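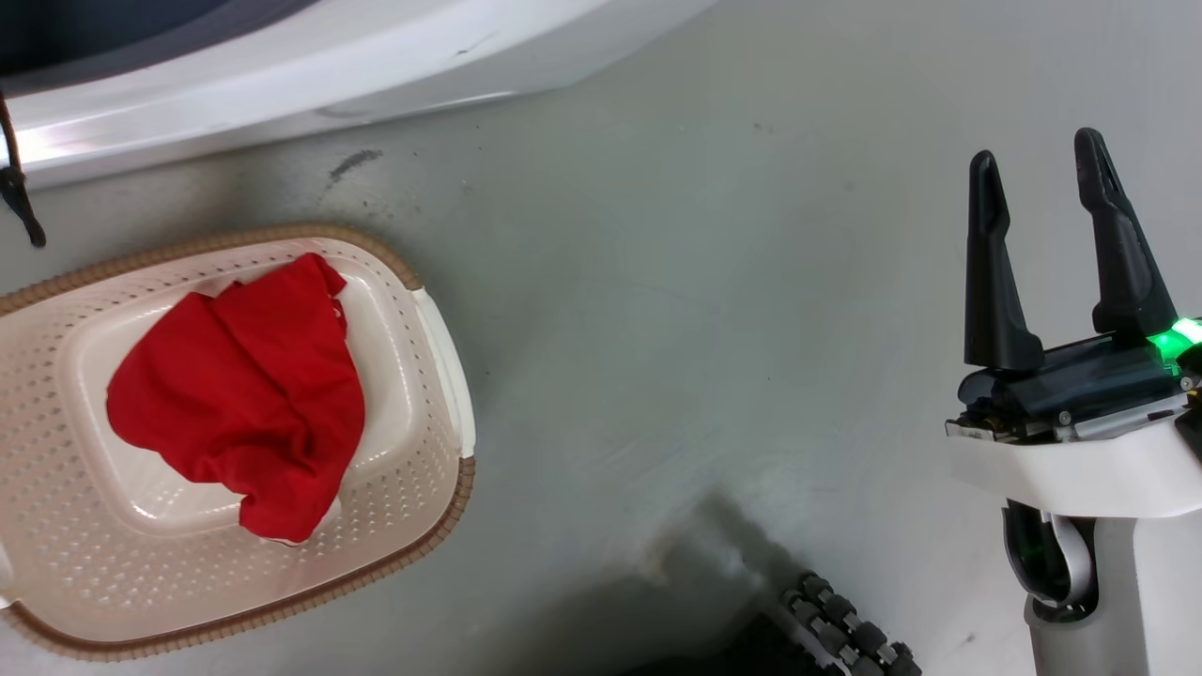 제목: 세탁물 집기용 2지 그리퍼 비교 (Listar / Deven), 헤드 카메라 시점 조건
작성자: torque_null
작성일: 2019년 6월 17일

바구니에서 천을 꺼내 옮기는 작업으로 그리퍼 두 종을 비교하고 있습니다. 팔과 제어기는 그대로 두고 엔드이펙터만 교체했습니다. 제어기는 Le Roux, 카메라는 헤드 장착 한 대이고 손목 카메라는 없습니다.

조건
- 대상: 면 티셔츠 한 장, 매회 다시 구겨서 투입
- 시도 횟수: 그리퍼당 300회
- 판정: 들어 올린 뒤 5초 유지, 바구니가 딸려 오면 실패

결과
- Listar: 296회 성공
- Deven: 135회 성공

Deven은 손끝이 넓고 평평한 기본형을 썼습니다. 천 위에서 닫히면서 미끄러지는 경우가 대부분이었습니다. 핑거 형상 차이인지 파지력 제어 차이인지 의견 부탁드립니다.

답글 1
kabel77

135회는 너무 낮습니다. Deven 기본 핑거는 박스류용이라 천에 쓰면 원래 그렇게 나옵니다. 끝이 좁은 핑거로 바꾸지 않았다면 그리퍼 비교라기보다 손끝 비교입니다. 접근 깊이는 두 쪽 다 같은 값을 넣으셨나요?

답글 2
torque_null

손목 플랜지 기준으로 같은 값입니다. 다만 핑거 길이가 Deven 쪽이 6 mm 짧습니다. 이 차이는 보정하지 않았습니다.

답글 3
kabel77

그러면 천에 닿는 깊이가 6 mm 다릅니다. 구겨진 면 티셔츠에서 6 mm면 한 겹을 무느냐 못 무느냐가 갈립니다. 보정 후 재측정하기 전에는 표를 믿기 어렵습니다.

답글 4
mono_stereo

저는 의견이 다릅니다. 같은 팔에 꽂아서 기본값으로 돌렸을 때의 성적도 사용자에게는 의미가 있습니다. 구매 후 핑거를 새로 깎을 수 있는 곳이 많지 않습니다. 제목에 "기본 핑거 기준"이라고만 적어 두면 됩니다.

그보다 카메라가 걱정입니다. 헤드에서 내려다보는 시점 하나로는 천 꼭대기 높이를 제대로 못 잡습니다. 빨간색 단색 천은 주름 안쪽 깊이가 자주 비고요. 깊이값은 어떻게 처리하셨습니까?

답글 5
torque_null

빈 픽셀은 주변 중앙값으로 채웠고, 파지점은 천 마스크 안에서 제일 높은 지점입니다. 로그 프레임 1433장을 다시 보니 파지점이 바구니 테두리로 튄 경우가 있었습니다. 테두리는 직조 무늬라 텍스처가 강하고 안쪽 벽은 타공이라 깊이 노이즈가 규칙적으로 생깁니다. 마스크를 안쪽으로 줄이는 것으로 처리했습니다.

답글 6
grease_nipple

타공 바구니는 핑거 끝이 구멍에 걸리는 문제도 있습니다. 저희는 Clirkmont 손목에 힘 센서를 달고 하강 중 접촉이 감지되면 멈추게 했습니다. 손끝이 가늘수록 잘 걸립니다. Listar처럼 끝으로 갈수록 좁아지는 핑거면 바닥까지 내릴 때 확인해 보세요.

답글 7
torque_null

걸림은 Listar에서 두 번 나왔고 둘 다 실패로 집계했습니다. 나머지 두 번은 천이 떨어진 경우입니다. 힘 센서는 없고 모터 전류로만 봅니다.

답글 8
kabel77

전류로 접촉을 보면 하강 속도에 따라 문턱값이 달라집니다. 속도는 고정입니까? 그리고 그리퍼가 바뀌면 무게도 바뀌니 제어기에 페이로드를 다시 넣어야 합니다. Le Roux는 그 값이 틀려도 경고 없이 움직입니다.

답글 9
torque_null

속도는 고정입니다. 페이로드는 확인했는데 Deven 시험에서도 Listar 값이 들어가 있었습니다. 제 실수입니다. 하강 끝에서 처짐이 생겼을 수 있습니다.

답글 10
mono_stereo

그건 기본값 비교로도 인정이 안 되겠네요. 앞에서 한 말은 핑거 길이에 한해서만 유지하겠습니다. 재측정 찬성합니다.

답글 11
grease_nipple

다시 하실 때 천 종류도 늘려 주세요. 수건은 두꺼워서 평평한 손끝이 더 유리할 때가 있습니다. 저희 쪽에서는 수건만 놓고 보면 순위가 뒤집혔습니다.

답글 12
kabel77

그 결과는 시도 횟수가 몇 회였습니까? 수건이라도 가장자리를 잡았는지 가운데를 잡았는지에 따라 완전히 다릅니다.

답글 13
grease_nipple

횟수는 적습니다. 가운데만 잡았습니다. 가장자리는 자료가 없습니다.

답글 14
torque_null

정리해서 다시 돌리겠습니다. TCP를 손끝 기준으로 맞추고, 페이로드는 그리퍼별로 입력하고, 티셔츠와 수건을 나눠서 집계합니다. 파지점은 가운데로 통일합니다. 바구니는 그대로 쓰고 위치만 바닥에 테이프로 표시하겠습니다. Deven 핑거는 기본형을 유지합니다. 수치는 이 글에 이어서 올립니다.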